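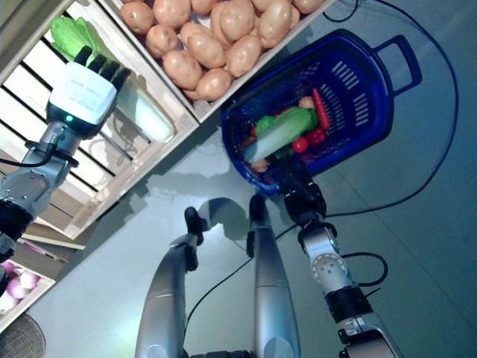

Orysia Kravchuk wrote to us after the first draft that a shopper does not look at a vegetable stand from the front, as we had drawn it, but from above and from one side, with a basket already on the arm. She asked us to begin again from this point, and we did.

December 30, 2018
By Inna Hrynyshyn and Svyatoslav Lysenko
Reading time: 8 minutes

Our project studied how a small vegetable display should be arranged so that a person can choose, take and put back goods without disturbing the rest. We worked with light wooden crates, placed in steps, and with a blue plastic basket. The plan of the stand came from the Boiko greengrocer's in Keltham, where Svyatoslav worked for one season. Their stand is 900 mm deep. Ours had to be 800 mm, otherwise the door of the room did not open fully.

The first question was the place of the potatoes. In the shop they stood on the floor, and customers had to bend. We moved them to an upper crate. Radymyr Karpenko, our supervisor, was not sure about this, as real potatoes are heavy and the crate must be fixed well. We accept this remark. With a full load we would add a screw on each side and a board behind.

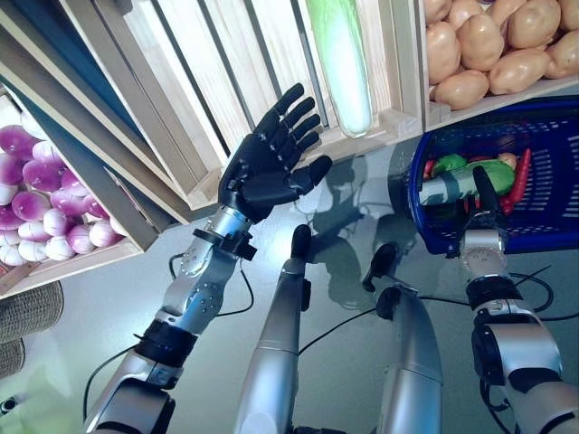
The second question was the basket. When it stands on the table beside the crates, long vegetables are laid in easily, but they soon cover the small ones, and a person who wants to check what is already taken must move everything. We tried to put the long goods in first and the peppers after. This was better for checking, though the peppers rolled to the corners. We did not find an order which is good in every case, and we write this openly in our results.

We also changed the slope of the crates 2 times. The steep slope shows the goods well but round vegetables slide to the front board. With the small slope they stay in place, but from the side one sees mostly wood.
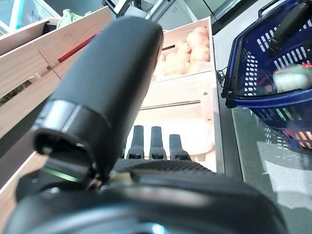
Leafy vegetables gave us more work than we expected. They are wide and light, and in a deep crate their leaves are bent by the walls. Édgar Palomino from the Vodetis course advised us to use the top edge of a crate as a resting place for them. The pale green one on the left crate is placed in this manner, and its leaves are free. The weak side is that it can be pushed off with an elbow, so we propose a low rail there. We wish to test the rail in February, together with paper labels for the front boards.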